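Figueroa Community Kitchen - opening checklist with comments, February
Last updated: February, 7:40 a.m.

Walked by Bonifacio Soler, comments from the morning crew added as we went. What a good month! Score is 36 out of 36 on the cold side, and the dry side is catching up fast.

1. Dry storage
Pass. Crates are off the floor and labels got redone in the big marker (so much easier to read at arm's length). Please keep flour and rice on separate levels, and put new stock behind old. 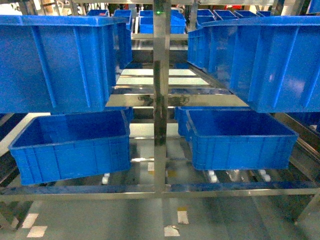 2. Plates and prep tables
Pass, with a note. Wipe tables before service and again after the lunch rush, corners too. Any plate with specks on it goes back through the wash, and any plate with a chip goes in the trash - no saving it for the staff table.

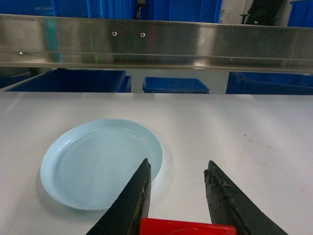
Telmo Bustamante asked if we could move the second wipe-down to before the delivery comes, as the hallway gets crowded by then. Yes! Great idea, starting tomorrow.

3. Walkways
Pass. Carts get parked by the back door, never between the racks. Pedska delivers early on pancake days, so leave them a clear path.

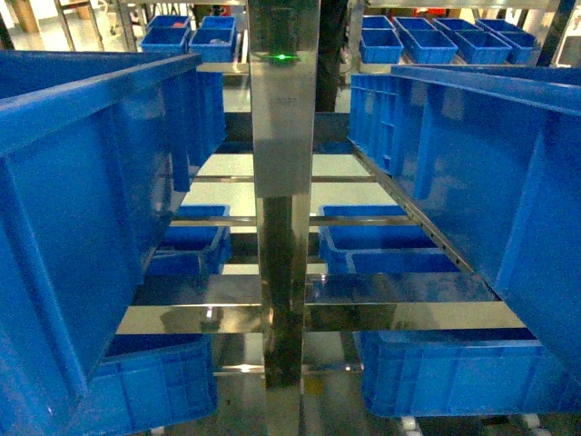 4. Fridges and freezer
Pass. Walk-in read 36 degrees at opening. Door seal on the small freezer is new and closes beautifully. Log sheet 2217 is full, start a fresh one.

5. Hand sinks and first aid
Needs work, but only a little. Soap is fine, paper towels were low at the sink by the stove. The burn gel is past its date, and Anselmo Aranda is picking up more.
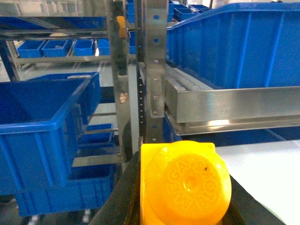
Gloves are on the shelf over the sink now, all sizes. Try the new ones from Clitetti, they don't tear when you pull them on! Next walk-through is after the spring menu starts, and Cayetano Cifuentes has the clipboard.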